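Salt, sand and what I got wrong about spreaders
14 September 2020

Yes, I know. It's still shorts weather, the pool cover isn't even on, and here I am writing to you about salt. But every year I tell myself I'll get the spreader sorted before the leaves come down, and every year I'm out in the lot behind the shop at five in the morning with a rubber mallet, banging on a frozen chute. So this fall you get the spreader issue early, and maybe a few of us will save our knuckles.

A bit of background for the newer subscribers. We look after the parking lots and walks at Grestside, plus a handful of private drives up the hill. I run two trucks. One has a tailgate spreader that I bought used and have cursed at ever since, and the other has a Bundance hopper that sits in the bed. The tailgate unit is fine for drives. It's the hopper that does the real work, and it's the hopper that cost me last winter.

What happened was I left it loaded. We had a storm coming, I filled it the evening before, and then the storm slid south and missed us completely. I figured it would be back in a day or two (it wasn't) and by the time I needed the thing there was a solid block in there the shape of the hopper. I chipped away at it for most of a morning. Then I got smart and used the auger to break it up, which is how I came to buy a new auger. That was $685 with the motor coupling, and I had to wait 6 days for it while I spread by hand out of buckets.

So rule one at our place now is that it goes home empty. If I've got salt left at the end of a run, it gets shoveled back onto the pile and the tarp goes over. It's a miserable job when you've been up all night, and I do it anyway.

Rule two came from the spring cleanup. I used to hose the spreader out in March and call it done. When I finally took the chain guard off in July the links were so rusty I could snap two of them with pliers. Hosing gets the loose stuff, but salt sits behind the guard and under the bearing plates and just keeps eating. Now I take the guard off, rinse from the back with warm water, let it dry in the sun for a whole afternoon and then go over everything with fluid film. I do the electrical plugs with dielectric grease while I'm there. It takes me most of a Saturday's worth of coffee, but last time through I found a cracked bearing that would have quit on me in the first real snow.

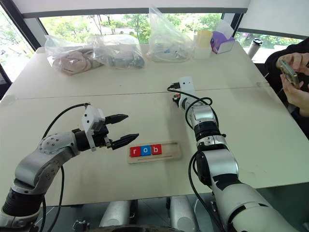

Bermúdez wrote in after the last issue to say that I'm making too much of the washing and not enough of the calibrating. His point was that most people have the gate open far too wide, and they'd spend less on repairs if they put half as much salt through the machine to begin with. He marks the gate lever with paint for each material, runs a test on a dry lot at the start of the season, and weighs what comes out.

I grumbled about that for a week and then I tried it. I put a tarp down, ran the hopper for one minute at the setting I always use, and dragged the pile onto the bathroom scale in a couple of feed bags. Almost 200 pounds! I had been guessing half that. No wonder the grass strip by the loading dock looks the way it does. I've since closed the gate down two notches and put a stripe of yellow paint where it ought to be, and another in white for the sand mix, which flows slower and needs more room.

A few of you asked about pre-wetting. I've only done it in a small way, with a sprayer and some brine mixed in a barrel, but I like it. The salt stays where it lands and doesn't bounce off into the flower beds, and it seems to get going quicker on packed snow. There's a kit from Teteo that bolts to the hopper and does it on the way out of the chute. I haven't bought one. If you've run it through a full winter, please write and tell me whether the nozzles clog – that's the part I don't trust.

On ordering: my supplier is taking bagged orders now and I'd get yours in. I've put my name down for 51 bags to start, mostly for the walks, and the bulk load comes later once I've fixed the low corner of the bin where the rain gets in. If you store bags on concrete, put them up on pallets. I lost a whole bottom row that way two winters ago, and hard bags are no use to anyone with a push spreader.

Next issue will be cutting edges and shoes, and I'd like to hear how long yours are lasting on rough blacktop. Send me your numbers, and tell me if you run steel or rubber.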